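Search this site
Search posts, people, tags
Clear search

Nia Pumphrey
May 4, 2019

Thread. I have spent four years trying to buy a replacement seal for a kitchen tap and I would like to talk about it.

The tap is a Zadell. It came with the house, as did the carpet and a drawer of keys that fit no door. It drips. It dripped at the inspection and the agent stood in front of it.

A seal is a rubber ring. I could wear it on my little finger. I assumed it would cost less than the parking, and on that point I was correct, but only because the parking at Vaughan Plaza is a criminal enterprise.

First stop, the big hardware shop. The bloke in plumbing looked at my old seal, turned it over, and said "yeah, nah, that's a Zadell." Then he walked off. I waited a good while before I understood that had been the whole consultation.

Went home. Rang Zadell. The recording told me my call was important, in the tone my mother uses to tell me my haircut is interesting.

A woman came on and asked for the model number. I said where would I find that. She said on the underside of the base, once the tap has been removed from the bench. I said I was hoping to avoid removing the tap from the bench. She said most people are.

So I lay in the cupboard under the sink with a torch in my mouth. For anyone who has never done this, the cupboard under the sink has a lip on it, and the lip goes exactly where your kidneys go.

Model 503. I wrote it on my arm. Rang back, same recording, different woman. The 503 was discontinued and replaced by the 800, which takes a different seal. Could I fit the 800 seal to the 503? She said she couldn't advise that. I said could she advise against it. She couldn't advise that either.

At this point my neighbour Mounir Tahiri got involved. I hadn't invited him. He could hear the drip through the wall, he said, and had been composing himself about it for months.

Mounir's position is that you never replace a seal, you grease it. He owns a tub of Pasteck that he bought in a previous decade and he applies it to everything: hinges, zips, the wheels of the bin. His bin goes down the drive like a swan.

We greased it. It stopped dripping for one night. I slept like someone with no mortgage. By breakfast it was dripping again and the water tasted faintly of bicycle.

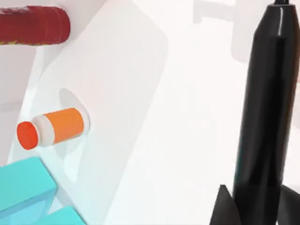
Right, so the grease was a failure, though Mounir maintains it needed a second coat. He says this about the fence too.

Next I tried the internet. There is a shop called Idus that sells nothing but seals, washers and rings, and their website lets you filter by inner diameter, outer diameter, thickness, hardness and colour. You cannot filter by "tap".

To order you need to measure your seal. Mine was old and had gone the shape of a kidney bean. I measured it three ways and got three sizes, so I averaged them, and a part of me that did maths at school quietly left the room.

They don't sell singles. The minimum pack is 70.

I would like it noted that I hesitated. I went and made a cup of tea. The tap dripped at me while I filled the kettle. I bought the 70.

Postage was more than the seals, obviously. They arrived in a box you could have posted a cat in.

They were too small, by a hair. If you pushed really hard you could get one on and it would stay for as long as you kept looking at it.

Do you know what you can do with 69 seals that don't fit your tap? Mounir's daughter plays shops with them. I've got one on the stem of every wine glass so guests can tell them apart, except they're all black, so they can't.

Several of you are now typing "just get a plumber". I got a plumber! He was lovely. He charged a $224 call-out to look at it and tell me, with real compassion, "that's a Zadell."

He said what I needed was a whole new tap. I said it's a rubber ring. He said he knew. We both looked at the tap for a bit. I think he'd had this conversation in a lot of kitchens.

And fine, a new tap, I could do that. But the new taps take a wider hole, and the hole is in the benchtop, and the benchtop is one piece with the splashback. He started using the word "reno" and I asked him to leave.

I've since joined a forum. There's a section for Zadell owners and it reads like letters home from a war. One man in there has been turning his own seals out of an old gumboot since September and reckons they last a fortnight each. People ask him for pictures.

I don't want to be a person who needs a gumboot. But I did go and check whether I still had mine.

Where things stand today: there's a sponge under the tap so it drips quietly. I wring it out morning and night. The basil gets the water and the basil has never looked better, it's disgusting, it's like a hedge.

Mounir has asked whether he might come over and try the second coat this afternoon. He's bringing the tub and his own rag.

Will report back. If anyone needs a seal slightly too small for a Zadell 503, my messages are open, and you'll have to take at least ten.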